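Jivville break room reopens with new counter, same old microwave

May 10, 2022

JIVVILLE – The shared break room on the ground floor of the Hao building is open again after 19 days closed, and the people who eat there are mostly happy. Mostly.

New floor, new paint, a new sink. And the long curved white desk everyone has been asking about, which came out of a closed-down reception area upstairs and was going to be thrown out. It now does the job of a lunch counter.

"It was sitting in a hallway with a sheet over it," said Haiyan Dong, who runs the building office. "I walked past it for a year. Then the quote for a new counter came in and I went back and measured it."

The desk fit with a few inches to spare. Getting it down the stairs took a whole morning and cost one door frame, since repaired.

Tenants in the building include Idport, a mail and shipping firm, and Cloro, which sells cleaning supplies to restaurants. Both had been sending staff out to the parking lot to eat while the work was going on. Rain on four of the first five days did not help.

The old room had a folding table, a fridge and not much else. Complaints about it go back to last August, when a leak under the sink got into the cabinets. The cabinets were pulled out and for months there was nowhere to keep plates, so people kept them in their desks. Some still do.

Dong said the building paid for the floor and the plumbing, and the tenants split the rest. She would not give a total. Under budget, she said, mainly on account of the desk.

The microwave did not get replaced. It is a white one with two round knobs, and it sits on the far side of the curve. A few people wanted a newer model with buttons. They lost the vote.

"Knobs don't break," said one Idport packer eating noodles on Monday. "The one at my last job had thirty buttons and you only ever used the one."

The kitchen things are being sorted this week. Staff were asked to bring in anything they could spare, and they did – several boxes of it. Bowls, mugs, serving spoons, cloths, a good many plastic lids with nothing to go on. Anything no one claims by the end of the week goes to a thrift store on the other side of town.

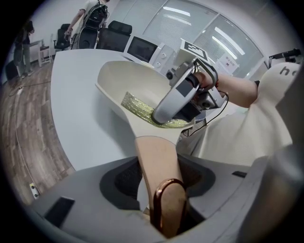

A big white scoop with a yellow-green mesh-like item in the bowl, over the curved desk at Jivville. The microwave is on the far side.

Scoops, spoons and other long-handled items are going in one drawer, cloths and scrubbers under the sink. Cups on the open shelf. There is a list taped inside the cabinet door, already corrected twice in pen.

Not everyone is sold on the new layout. The curve means there is no good corner to put a dish rack in, and the first one bought had to go back to the store. A smaller rack is on order. Until then dishes are dryed by hand and put away, which according to the sign by the sink is everybody's job.

Seating is the other gripe. The room is allowed 35 people at a time under the building rules but has stools for 10. More stools are coming, Dong said, no date yet. She is looking for used ones and asked that anyone with a lead stop by the office.

The height is a bit off too. The desk was made for someone sitting behind it, and taller workers say they have to stoop to chop anything. Cutting boards with feet were suggested. So was just not chopping things.

One Cloro employee said she liked it fine. She had brought soup from home for the first time since the leak and was waiting her turn at the microwave. "I can put my bag down next to me and it isn't on the floor. That's all I wanted."

The room is open from 7 in the morning until 6 at night on weekdays. Closed weekends for now, though Idport has asked for Saturdays during it's busy season and the office is looking at it. Lost cabinet keys should be reported to the office. The fridge gets emptied every Friday afternoon and food without a name on it will be tossed.

Still to be done: a second outlet by the counter, a hook for the broom, and a light over the sink that flickers. The electrician is booked. Parking spaces near the side door, blocked off for the contractor's dumpster, should be free again by the weekend.

Contact the newsroom | Copyright 2022 | All rights reserved | Back to top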